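Speaker notes: "Keeping the Old Stuff Going"
Sillport Library evening talks, September

Before I start: water, clicker, reading glasses. Say hi to Dymphna. Ask if the back row can hear me, and wait for the back row to answer this time.

Opening

Good evening, everybody, thanks for coming out. I'm Jacinto Espinoza, and I've lived in Sillport long enough to have owned four toasters, which I bring up because my grandmother owned one. It came apart with a butter knife. She had the cord replaced twice and she complained about the man who did it until the day she died, but she had the same toaster.

So tonight I want to talk about repair. I'm going to wander around a bit, and if I go past eight o'clock Dymphna has permission to wave.

(Show of hands: who has something broken in a closet right now that they can't throw out? Keep your hand up if it's been there more than a year. Let them laugh at each other.)

The bell

I like to begin with something old. There's a church bell in Setodholm that was cast in 1383. I went to see it on vacation and my wife has still not forgiven me for the length of that visit. The bell itself is original, but the clapper isn't, the wheel isn't, the rope certainly isn't, and the beam it hangs from was changed twice that they have records for. The parish keeps a ledger of every job. Who did it, what they were paid, what wood they used. One entry just says "greased, again." I love that so much!

Read the ledger bit slowly. People like it.

What got me was how ordinary it all sounded. I'd gone up there expecting a grand story about craftsmen and heritage, and what I got was a long list of Tuesday-type chores. Somebody climbed the stairs with a pot of grease. Then somebody else did, a few years on, and wrote it down.

The coat

OK, closer to home. Erdem is the tailor on the corner by the old post office, and if you haven't been in, go in. I brought him a winter coat with a lining that was hanging out like a tongue. I'd paid 200 dollars for that coat, on sale, and I was fully ready to buy another one. He turned it inside out on the counter, ran his thumb down the seam and told me the coat was fine and the thread was garbage. (Do the thumb gesture.)

He relined it in two weeks. I'm wearing it home tonight if anyone wants to look at the inside. Please do, I show it to strangers.

Now, it wasn't cheap, and I want to be fair about this part. A careful repair costs real money because it's a person's afternoon. I had a shop quote me 150 to fix a vacuum cleaner that sells new for less than that, and I didn't do it. I felt bad and I bought the new one. I'm not up here to scold anybody.

Things that are glued shut

Where I do get grumpy is with things made so you can't get in. My electric kettle, a Neleser, has a base with no screws in it at all. I went over it with a flashlight. When it quit, I ended up prying at it with a putty knife and I cracked the plastic, so then it was broken in two ways and I had a cut on my hand. The part that had failed was a little switch. I could see it! I just couldn't get to it without wrecking everything around it.

(Pause. Hold up the kettle base. Don't drop it like at rehearsal.)

My rule now in the store is that I flip everything upside down before I buy it. The sales clerks think I'm checking for a price tag. I'm looking for screws. Lamps, fans, radios, I pick them up and look at their feet. If I find screws I feel friendly toward the thing already.

Desktop computers

For all the grief we give computers, the big old desktop tower is one of the friendlier things in the house on this score. Take the side panel off and you can get at the parts.
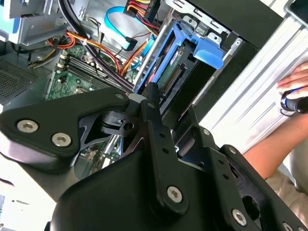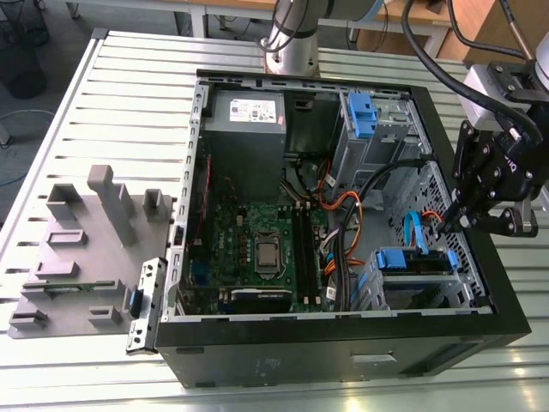
I held off opening mine for years. I figured there'd be something in there I could ruin just by looking at it. Then it got so loud that I couldn't hear the radio, so I shut it down, unplugged it, took the side off and found a gray felt blanket of dust over the fan. That was the whole problem. I cleaned it out on the back porch and sneezed for an hour, and I used that machine for another three years.

One caution, and please say this even if you're running late: leave the power supply closed. Swap the whole box if it's bad, but don't open it up. It can hold a charge after it's unplugged. Everything else I've said tonight is "have a go," and this one is "don't."

If they ask about laptops: some are good, some are glued, look up your model before you buy it. Don't get into my laptop story, it takes ten minutes.

What I'd like you to do

Go home and get the thing out of the closet. You don't have to fix it tonight. Put it on the kitchen table where it's in the way. Find out how it opens. If it's a coat, see Erdem. If it's a chair, Dymphna Egan has clamps and will lend them out, and she'd like the last pair back, whoever you are.

And write down what you did! I keep a notebook in the drawer with the batteries. Most of it's dull. The page for the back gate says "oiled hinge," and then under that, in my wife's handwriting, "still squeaks."

Questions, then cookies. Leave the coat on the chair by the door so people can look at the lining.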